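4 October 2019

# Budgeting for a second two-arm bench

The spreadsheet for the second folding bench went through five versions between August and this week. I'm writing down what changed, mostly so I don't have to reconstruct it when the next one comes up.

The starting point was a quote from Lillis for a pair of small arms with parallel grippers and wrist cameras. The arms are the easy line. They have a part number, a lead time and a price that doesn't move. Everything I got wrong in version one was in the lines under them.

**Cables.** I had one line for cables and it was far too low. Each arm needs power and data, each wrist camera needs its own run, and the run has to be long enough that the wrist can turn through its full travel without pulling on the connector. That means slack, and slack means something to hold it. I now budget a full spare set per bench and treat it as a consumable.

**Rail.** Both arms bolt to a single black rail along the front of the table. Pletier sells extrusion cut to length, but the brackets, bolts and end fittings are priced separately and add up to more than the bar. Order the hardware in the same shipment. I didn't the first time and paid freight twice, $70 for a box I could hold in one hand.

**Table.** We kept the wooden top. I priced a plain matte surface at $879 and took it out again in version three. The grain is busy, but so is every table in the houses this work is meant for, and the money does more good in spare fingers.

**Clothing.** This had no line at all in version one. Garments are test material and should be bought like test material: mixed weights, mixed colors, some stripes, long sleeves, a few dark items that are hard to see against other dark items. Secondhand is fine. Buy duplicates of anything you plan to compare across benches.

The layout being copied is the one on the first bench.
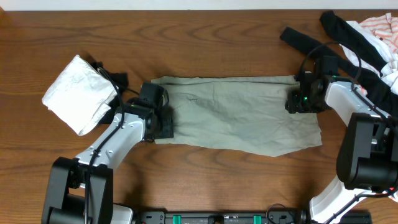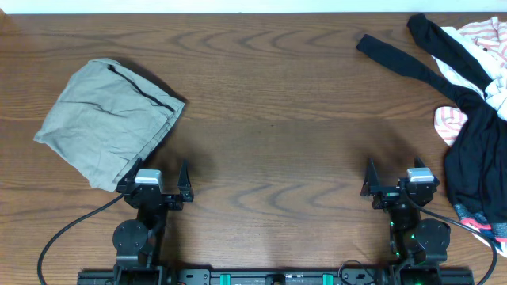 ## What moved between versions

The biggest change was grippers. I had assumed one pair per bench plus one spare. Thin cloth is held at the fingertips, and fingertip wear is what decides when a gripper comes off. The fingers can be swapped without replacing the whole unit if you buy the right model, so version four drops the spare gripper and adds four sets of fingers. It's cheaper and covers a longer period.

The second change was reach. Two arms that look comfortably spaced on a drawing can be badly spaced for a garment pulled out flat between them. Borkowska, the other supplier I asked, offered a longer arm for $800 more per side. I spent an afternoon with a tape measure and a stack of shirts and decided against it. A longer arm sags more at full extension and wants a stiffer rail, and the stiffer rail wants a heavier table. If your work is bed sheets, do the same measurement and you will probably reach the opposite answer.

The third was floor space. I had counted the footprint of the table. I had not counted the room to stand beside it, or the shelf for clothes waiting their turn. Measure the table and then add a person on each open side.

## Lines I would put in any version one

- Arms, as quoted, with shipping and import charges on their own rows
- Finger sets, four per bench
- Full spare cable set, including the camera runs
- Rail with all brackets and bolts in the same order
- Emergency stop, mounted where the operator's hand already is
- Clothing, including duplicates
- Two days of somebody's time for assembly and two more for calibration
- A reserve of 15 percent, untouched until calibration is done

Labor is the row people argue with. Assembly took less than I allowed on the first bench and calibration took more, so the total came out close. I've left both figures alone.

## Still open

I don't have a good number for maintenance. Histier offers a yearly contract which covers joints and motors but excludes cables and fingers, so it leaves out the parts I expect to replace most often. For now the second bench goes ahead without it, and I'm logging every replacement on the first one by date and part. The purchase request goes in on Monday with the contract row set to zero and a note next to it.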